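4. Sorting the cutlery

Glenys Ngata and I looked at how cutlery was put away in the Harawira block kitchen. In July everything went into one drawer, and people told us they gave up looking for forks and used a spoon. We wrote down 1242 items over 20 evenings.

Our first plan was a divided tray, but the slots were too narrow for serving spoons. Rochelle Halliday suggested open bins, one for each kind, which can be lifted out and washed.

Spoons go in the left bin and forks in the right.

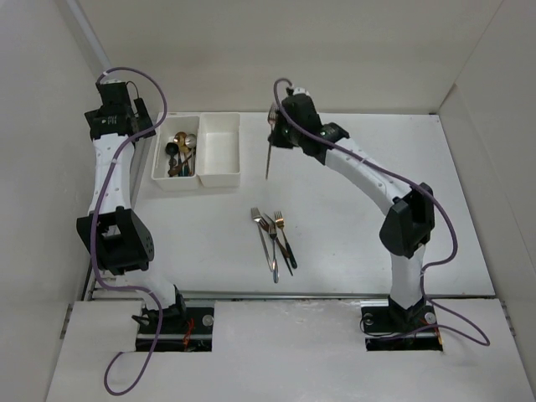
Knives stayed in the drawer for safety. Six residents tried the bins and four preferred them to the drawer. The other two wanted labels, which we have not made yet.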